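Is the sandy path at Judisbridge okay for a stroller?
Posted by zullitz_walker, 3 May 2023

We're visiting family and I'd love to take the baby out on the sandy path through the scrub. Three-wheel stroller, fairly chunky tires. Is the ground firm enough, and is there any shade?

pathfan261
Oh, you'll love it! I push a double along there and the middle is packed down nicely. Stay on the smoother strip and it rolls well — the sides get lumpy and there are pebbles to catch a front wheel.
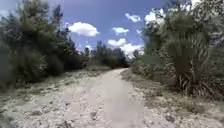
The pale path, with a gentle bend to the left ahead.

Shade is the weak spot. The trees mostly stand back behind the grass, so bring a sun cover and more than 40 ounces of water. 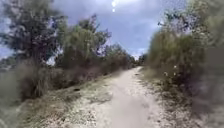
Gravelly verge and low shrubs on the left.

Celtberg_Jo
fine with big tires. wouldn't try an umbrella stroller

pillai_outdoors
Agree with both! I'd add that the loose stones collect along the shoulder, so if you pull over to let bikes by, go slowly and lift the front wheel a little.
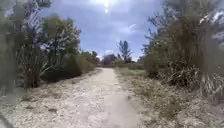
I usually walk 200 yards or so before deciding whether it's a stroller day or a carrier day. In January I picked the carrier and was so glad, my arms were free for the binoculars. Go early, take a hat for everybody, and have a wonderful time out there!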